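Film workshop notebook, August
Lernlow reels, sync problem, day two of it

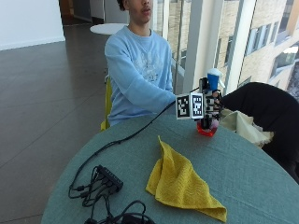
Margin note from the grading side, in pencil: are we sure the sound is wrong and it isn't the picture that's short? Would check the picture first before anyone stretches anything.

OK. Fair. Was about to stretch it. Did not.

Where things stood this morning. Lernlow is the ferry town documentary, 16mm, black and white, no narration, long takes of council meetings and the ticket office. One continuous reel of picture for this section, 836 feet. Separate mag track for sound. Both scanned and transferred at Akbari before they got to us. Picture came back as a file at 25, sound as a plain wav. Laid them together at the head sync mark and by the end the sound hangs over by 1,444 frames. Lips visibly out well before the first council vote.

Obvious culprit is speed. Film was shot at 24, Akbari's file plays at 25, every film frame becomes one video frame. Sound was played off at its proper speed. So picture runs fast, sound doesn't. Known thing, should have been on the delivery sheet, wasn't.

Did the sum by hand:
836 ft x 40 frames = 33,440 frames
at 24 that's 23 min 13
at 25 it's 22 min 17 and a bit
sound longer than picture by 1,393 frames on the 25 timeline

So 1,393 explained. 51 not explained. 51 frames at 25 is 2 seconds, near enough.

This is where the pencil note matters. If I'd squeezed the sound to fit end to end it would have looked right at the head, right at the tail, and drifted in between in a way that takes a week to find. Rule for the wall: never fit to the tail mark until you know why it's off.

Set the project to 24 and told it to read the picture file as 24. No pitch change, no resampling on the sound. Voices sound like people again too, they were a bit chipmunky on the viewing copy that went round in July and a couple of us just assumed the mayor talked like that.

10:40. Went hunting for the missing 2 seconds. Checked sync at places with a hard sound: gavel, door, ferry horn (no use, can't see the horn), ticket stamp, somebody dropping a folder.

gavel, first meeting: good
ticket stamp: good, dead on
door, corridor: good
folder: OUT. picture early
gavel, second meeting: out by the same amount
last door: out by the same amount

So no drift at all, a single jump between the corridor door and the folder. Something came out of the picture in one piece. Nice to have it narrowed down, that's one long shot plus the head of the next.

Put the print on the Vitex to look at the real thing. The Vitex is still pulling to the left on the take-up side, and the lamp needs ten minutes before it stops flickering. Somebody please write on the card when the belt gets changed, the card is blank since spring.

Found it. Tape splice in the middle of the corridor shot, the long one where the clerk walks all the way down with the tray. Clear tape, yellowed, a bit of ooze. On the scan it just reads as a small bump and a change in grain and I had taken it for a bad frame. Clerk is at the second window, then she's nearly at the stairs. Once you know, you can't miss it. Went through it a dozen times yesterday and missed it.

Question is whether it's a cut or damage. My guess damage, a projector tear tidied up by whoever had the print. Reasons: sound carries straight through, footsteps never break. Nothing else in the film jumps inside a take, the whole method is to let the walk be as long as the walk is. But it is a guess. A director can also just get bored of a corridor.

Options as I see them
a) leave the jump, lift the matching footsteps out of the sound. Sync right, but it bakes in the loss and you'd hear the edit
b) hold black for the missing frames, sound runs on through. Ugly, truthful
c) find the frames somewhere else

Going for b as a placeholder while we chase c. There's supposed to be a second print, the one catalogued under Dusent, which I had always thought was a different film. Dusent was the working title according to the can label, same camera report numbers on the lid. If that corridor shot is whole in the Dusent print we can scan just that piece and drop it in. It'll be a generation down and won't match in contrast. Live with it.

Asked Akbari at lunch to (1) put the frame rate on the sheet from now on (2) say whether their scan log flagged the splice. No answer yet to either. Probaly log did and we never opened it.

2:15. Black inserted, 51 frames on paper, 48 or so in practice, tuned it by eye on the folder drop till it sat right. Need to redo the sum in film frames and not 25s, half asleep. Yes: 2 seconds at 24 is 48. Fine. The 51 was only ever 25-timeline frames. Cross out the 51 everywhere.

Watched the second meeting through to the end with sound. Holds. The long silence before the vote plays completely differnt now, you hear the radiator and a chair, and the cut to the ferry ramp lands right on the breath. Worth the two days.

To do
- pull Dusent print from the cold store, needs a day to warm up in the can, DON'T open early
- new splice tape on the corridor join, old one won't survive another pass
- rename the July viewing copy so it can't go out again
- Vitex belt
- mag track tail smells of vinegar, bag it separately
- ask about optical track on the Dusent print, if any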